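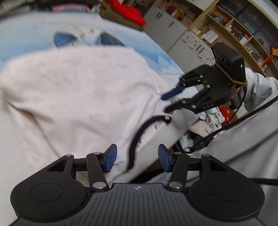 Wulden Folding Notes
README

Status: usable, with reservations. Last edited Wednesday, February 14, 2018.

What this is
A set of 2,571 short written notes on folding everyday clothes at a table: shirts, sweaters, long-sleeved tops. Each note covers one garment, from lifting it off the table to setting it on a stack. Ryota Arai wrote most of them. I edited them and cut the ones I couldn't follow with a shirt in my hands.

What it claims, and what I believe
The first draft of this file said the notes teach "a correct fold." I took that out. There are at least 3 ways to fold a long-sleeved top in here and they disagree about when the sleeves go in. Pick one and check it against your own shelf.

The "neatness" field is a score out of 100. I would ignore it. Ryota and I scored the same 200 notes separately and our numbers had little to do with each other. A stack can look square from the front and be a mess at the back.

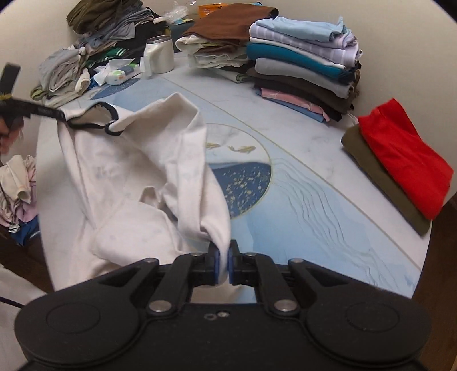 White long-sleeved top with navy neckline trim, a fold of it pinched and lifted; folded stack at upper right.

Fields
garment: plain words, such as "sweater" or "top"
color: whatever the writer called it. Teal and blue get mixed up a lot.
start: flat, rumpled, or inside out
fold: steps in order
neatness: see above

Known problems
Patterned tabletops. Several writers used lines in the print as a guide for the sleeve fold, then wrote "fold to the line." Useless on a plain table. I fixed the ones I found.
Soft tops are described as if they hold a crease. Mine don't.
"Stack by size" and "stack by color" both appear as the rule. Neither was tested.
The June notes have no start field.

Corrections
Send them to Belmiro Esteves with the note number. Please try the fold first.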